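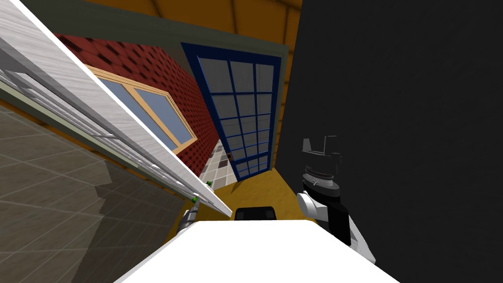
2020-12-04

Natural dye bench, madder again. The Barroso root is so much better than what we had in August that I keep going back to the drying rack just to look at it! Proper brick red on the wool, and the silk has gone a warm coral I didn't know we could get out of this bucket.

**What went in**

- Merino skeins from Tultport, scoured last week, mordanted with alum at 12% weight of fiber plus a bit of cream of tartar
- 5 small silk hanks, same mordant but cold, left overnight
- Madder root, Barroso lot 2232, coarse grind, 50% weight of fiber
- Tap water with a spoon of chalk per pot (ours is soft and the reds go orange without it)

Soaked the root overnight and threw away the first soak water. I know there are two camps on this. Nhi Trình keeps hers and dyes with it separately, and her peachy yellows from it are lovely, so maybe I should stop pouring it down the sink.

**Heat**

Brought the main pot up very slowly, most of the morning, to 60 °C and held it there for two hours. The Zamix hotplate overshoots on the lowest setting, so I had it on and off by hand with the thermometer clipped to the rim. It touched 68 for a few minutes while I was on the phone. No browning that I can see on the wool, but if skein 4 looks dull next to the others once it's fully dry, that's my guess as to why.

Left everything in the pot to cool. Shook the root bits out over a sheet outside. There is still madder in my sleeves.

**Results so far**

Wool, first bath: deep brick, very even, slightly paler where the ties were. Ties were too tight again. Figure-eights, loose, write it on the wall.

Wool, second bath (same root, nothing added): salmon, and honestly prettier than I expected from a tired pot. I'd happily dye a whole blanket's worth in this.

Silk: coral with a real glow to it. One hank has a streak along the fold. I pushed it under with the spoon and left it, and it wanted more room.

Iron dip: took one brick skein through a very weak iron bath, up to 5 minutes. It shifted to a plummy brown almost as soon as it went under. Gorgeous, but I'd cut the iron by half next time. The handle is a touch harsher than the undipped skeins.

**Comparison with the old root**

Laid the August samples alongside by the north window. Same fiber, same mordant, same percentages, and the old ones are plainly more orange. I didn't use chalk in August though, so I can't give the root all the credit. Need one skein of the old stuff with chalk to settle it. There's a small bag left on the top shelf behind the Firnov scale.

The Firnov scale, by the way, drifts if it's moved while switched on. Tare it, leave it alone, then weigh.

**Light test**

Wound 7 cards, one strip of each shade plus an undyed strip, half of every card covered with foil. Taped inside the south window. I'll pull the first one in two weeks and the rest as I remember them. Nhi wants a card with the iron-dipped wool next to plain walnut, so I've left space on the last one.

**To do**

- Third bath in the same pot tomorrow if it hasn't gone sour – silk only
- Wash test on the salmon, pH neutral soap, lukewarm
- Order more alum, the tub is down to the last scoop
- Old root + chalk skein
- Ask Nhi how long she simmers the first soak water and whether she strains it through cloth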